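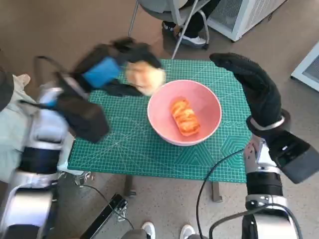
Cutting mat as a table cover: keep it or not?

Forum: Small Kitchens and Dining Corners

lamai_w
December 9, 2024

I have a small table I use for breakfast and for sewing. A green cutting mat with a white grid covers the top of it. I got tired of moving the mat every morning, so now it stays put and I set the bread out on it in a pink bowl, usually one braided roll and a plain yellow bun or two.

My sister says I should not have food anywhere near a craft mat. I say the food is in the bowl and the bowl is on the mat, so what is the problem. Does anyone else do this? Also looking for a way to get butter out of the grid lines.

Lamai

pedalpushersiri
I did this for four years with no trouble. Dish soap, lukewarm water, soft brush. Do not use hot water. Mine curled at one corner after I poured the kettle over it and it never went flat again.

mayuree.p
I'm with your sister. The surface closes up after a cut but not all the way, and crumbs go in. If you have used a rotary cutter on it for any length of time there will be lint in there too. Get a second table cover for meals. I have a Rakena wipe-clean one. It cost 13 dollars and rolls up behind the door.

lamai_w
Where would I put the mat, though? It is the size of the table. It doesn't fit behind my door, I tried.

mayuree.p
Under the bed, flat. Or leave it where it is and put the cover over it.

Droraver_Dan
Cover over the mat works. I do that. The mat stops the cover from sliding.

LSombatkul
I don't see the issue if the bread stays in the bowl. People eat off tables that have had mail, keys and a cat on them. What I would not do is slice bread on it. You'll dull the knife and get bits of mat in the loaf.

About the butter, try plain cornstarch first. Sprinkle, leave it 21 minutes (that is how long my oven timer happened to be set for, and it worked), brush off, then soap.

a-yeong
Different question. What are the shiny rolls? Are they brushed with egg or with syrup? Mine come out dull every time.

lamai_w
The ones I buy are glazed already, so I can't tell you what is on them. I only bake the buns. 500 grams of flour, milk, a little sugar, nothing on top. They stay pale and soft.

LSombatkul
A-yeong, for a braided one use a whole egg beaten with a spoon of milk, two coats. Let the first coat dry before the second. Syrup goes on after baking while the bread is still hot, and it stays sticky, so I wouldn't put a syrup one in with soft buns. They pick it up and the tops tear.

a-yeong
Two coats, ok. I have been doing one. Thank you.

mayuree.p
Sticky syrup is one more reason not to have it on a cutting mat.

pedalpushersiri
It's in a bowl, Mayuree.

mayuree.p
You still have to get it out of the bowl. Things get dropped. I sew too and I had a grease spot go through a finished pillow cover because of one croissant. I unpicked the whole back panel in August and I am not doing that again.

lamai_w
That one I can believe. I had fabric on the same table yesterday. I did wipe it first but I didn't check the lines.

Droraver_Dan
Press a paper towel on it hard with your palm. If it comes up with a mark, it isn't ready for fabric.

lamai_w
Did the paper towel test just now. Faint mark near the front edge, clean everywhere else. Cornstarch is on. I'll look at table covers this week, but the bowl is staying where it is for now.

LSombatkul
Brush it off toward the edge and have a trash can under it. That stuff gets in the rug.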